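4 min read

February, late, tea gone cold

My shoulders ache and I have done nothing heavier all day than lead a robot about by the wrist. I'd thought this job would be all typing! Instead I stand at a white table at Jolness and show a machine how to pick things up, over and over, until Padmavathi says we can stop for biscuits.

So, today. We were down for 20 demonstrations before lunch and got through seven. Partly my fault. The way we do it is you put the arm in its floppy mode (not the real name, Venkatesh winces when I say it), take hold of it and walk it through the job while it records where all its joints have been. Reach, lower, close, lift, put down. Sounds like nothing. But I fidget, and the arm learns the fidget. On the third go I stopped halfway to scratch my nose, and when we played it back there was the arm, pausing politely in mid-air for exactly as long as my nose had taken. Padmavathi laughed so much she had to sit down. We binned that one.

Paper cups are a pig, by the way. Last week was wooden blocks and I got rather cocky about those, you can squeeze a block as hard as you like. With a cup you've got to come in level and slow and then close the fingers just enough. I squashed two before I got the feel of it. Ravindran says to breathe out as you close, like threading a needle, and I do think it helps, though he also says that about parking.

After lunch we swapped to the remote handles, which I like much better — you sit down, for one thing. You move your own hand and the arm moves along with it, a tiny bit behind. The trouble is turning the wrist. I wanted to go nearly 180 degrees in one sweep and my own wrist flatly refused, so I ended up with my elbow by my ear. Pavithra says everyone does it in their first month and I should let go, reset and carry on from there. I forgot every single time.

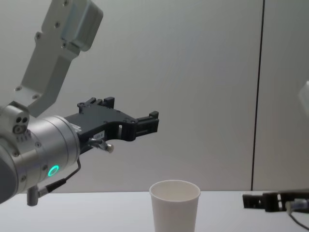
Gripper open a little, cup waiting, green ring lit.

I've been looking at that one all evening. I always think the fingers look smaller than they feel when you're the one steering them. From my chair I'd have sworn they were the size of garden shears.

Must remember for tomorrow: bring the flat shoes, ask Venkatesh whether the slow runs count or whether we have to do them again, and don't wear the jumper with the dangly cuffs. Also ring Mum about the Gunddale weekend, I keep putting it off and she'll want to know about the train.

Bed now. I'll probably dream about cups.

Last updated: February, 10.40 pm

Comments

Osvaldo Negri: The nose pause! I taught one to sigh once, or that's what it looked like. Turned out I was dropping my shoulder before every lift.

Pavithra Panicker: You did remember to reset ONE time. I was there. Credit where it's due.

Mum: Train is fine, the early one. Ring me anyway x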